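Cahier pratique de l'atelier -- Fiches et conseils
Enseigner un geste par démonstration : le pliage d'une feuille de papier

La présente fiche s'adresse aux utilisateurs des ateliers partagés d'Olleck qui souhaitent montrer à un bras une tâche manuelle simple, soit en guidant directement le poignet, soit au moyen de la commande à distance Cadis. Elle complète la fiche consacrée au rangement des couverts et suppose que la prise en main du poste est acquise.

Préparer le plan de travail

Le papier réagit au moindre courant d'air. Il convient de fermer les fenêtres, d'arrêter la ventilation d'appoint et de débarrasser la table de tout objet étranger à la tâche. Un plateau taché ou rayé ne gêne pas l'exercice, à condition que la teinte du papier s'en distingue nettement. Les feuilles blanches sont à proscrire sur les plateaux clairs : le bord se perd dans les vues prises au poignet, et l'opérateur à distance le cherche inutilement.

On choisira un papier de couleur vive, assez souple pour se courber sans marquer. Le papier cartonné se réserve aux utilisateurs confirmés. Toute feuille froissée est remplacée avant la démonstration suivante; les feuilles usagées peuvent servir aux essais de serrage.

Régler les doigts

Les embouts doivent être propres et secs. Un chiffon légèrement humide suffit, suivi d'un essuyage soigneux. Le réglage d'ouverture recommandé pour le papier est le cran 4; le cran 5 convient aux serviettes et aux torchons fins. La force de serrage se règle au minimum, puis s'augmente par paliers jusqu'à ce que la feuille ne glisse plus.

Conduire le geste

Approcher les doigts à plat, lentement, près du bord à soulever. Une approche trop verticale pousse la feuille au lieu de la saisir. Une fois le bord pris, le lever d'abord, puis le ramener vers l'intérieur en décrivant un arc ample. La courbe du papier doit rester ronde; si elle se casse, le pli se formera au mauvais endroit.

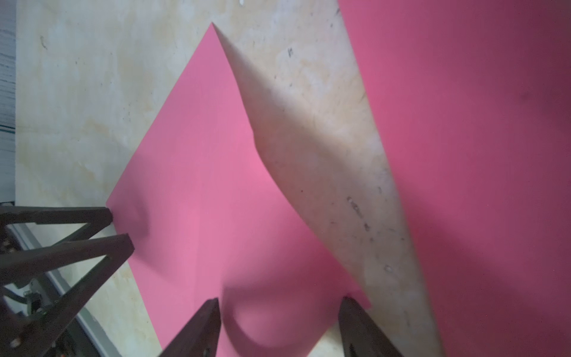
Cahier pratique n° 16

Lorsque le rabat est levé, comme sur ce papier rose, il occupe une grande partie du champ de la vue de poignet, et son ombre tombe sur la partie restée à plat. L'opérateur à distance aura donc avantage à repérer la pointe de la feuille avant de commencer et à s'y référer pendant tout le mouvement. Il évitera de corriger sa trajectoire d'après l'ombre, qui se déplace avec le rabat.

Le pli se marque en un seul passage, du centre vers les extrémités. Revenir en arrière fatigue le papier et introduit dans l'enregistrement une hésitation que le bras reproduira fidèlement.

Guidage à la main ou commande à distance

Le guidage à la main donne les meilleurs résultats pour l'approche et la saisie. L'utilisateur sent la résistance de la table et dose mieux son appui. Il doit toutefois tenir le poignet par l'arrière et garder les mains hors du champ de vue.

La commande à distance est préférable pour les mouvements amples. Elle impose un rythme plus lent -- ce qui n'est pas un défaut -- et laisse le plan de travail dégagé. Le léger retard entre la manette et le bras surprend lors des premières séances. On marquera une courte pause à chaque changement de direction.

Il est déconseillé de mêler les deux méthodes dans une même série. Les séries mixtes sont refusées à l'enregistrement sur le poste Fiadzo.

Varier les démonstrations

Une série compte 16 démonstrations. D'une démonstration à l'autre, on tournera légèrement la feuille et on déplacera son point de départ. Le bras qui n'a vu qu'une seule position échoue dès que le papier change de place. L'éclairage peut également varier, pourvu que les bords demeurent lisibles.

Les essais manqués ne sont pas effacés. Ils sont rangés à part, avec la mention « reprise », et peuvent être consultés par les autres utilisateurs. Le fonds commun de Grornport réunit à ce jour 872 démonstrations de pliage, papier et textile confondus.

Entretien en fin de séance

-- Ramener le bras en position de repos avant de couper l'alimentation.
-- Essuyer les embouts et vérifier l'absence de fibres dans l'articulation.
-- Dépoussiérer l'objectif du poignet avec une poire, jamais avec un chiffon d'atelier.
-- Remettre le papier inutilisé à plat, sous presse légère.
-- Reporter le numéro de série dans le registre du poste.

Les séances consacrées au pliage des torchons reprendront en septembre. Les inscriptions sont reçues à l'accueil de l'atelier.

Fiche mise à jour le 7 juillet 2019.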